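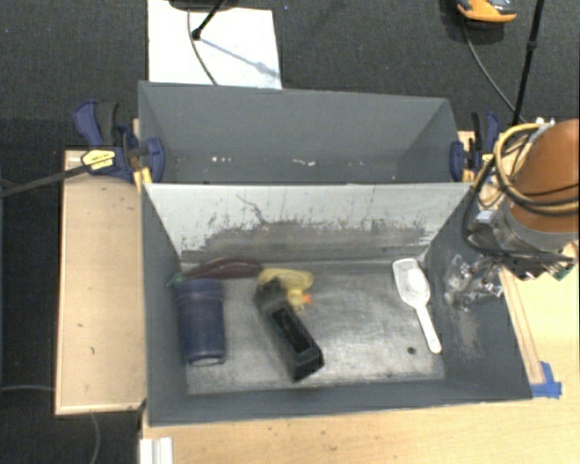

Scratched metal and painted storage bins

Open bins used for toys, cups and other hard odds and ends wear from the bottom up. The floor scuffs to bare grey first, followed by a dark band along the lower walls where items slide and knock. This wear is mostly cosmetic. Chipped paint is a different matter and should be dealt with before the bin goes back into use.

Checking

Empty the bin completely and look along the base of each wall under a low light. Small pale flecks in an otherwise empty bin may be paint, plaster or plastic. Wipe them out with a damp cloth and check again after a week. If more have appeared, the coating is failing.

Cleaning

Mix 3 mL of dish detergent into a litre of warm water. Wipe the walls first, then the floor, and dry at once – standing water in a worn corner will start rust on bare steel. Grey rub marks usually lift with a melamine sponge. Scratches that catch a fingernail will not.

Touching up

Degrease, sand the damaged area with 180 grit, then wipe off the dust. Apply two thin coats of enamel, leaving 6 hours between them. Colour match is poor on older greys, so repaint a whole wall panel if appearance matters. Do not refill for 90 hours. Do not sand old paint of unknown age without testing it for lead.

Reducing wear

Line the floor with 3 mm cork or felt, cut slightly undersize. Lay long items flat along a wall. Tumblers are best stored upright if the bin is deep enough, or on their sides with nothing heavy on top. Keep scoops and other kitchen plastics separate from toys if they are still used for food.

Two bins on a timber bench should have felt pads under the corners. Check the pads each March and replace any that have compressed.

Koltonwood workshop notes, sheet 82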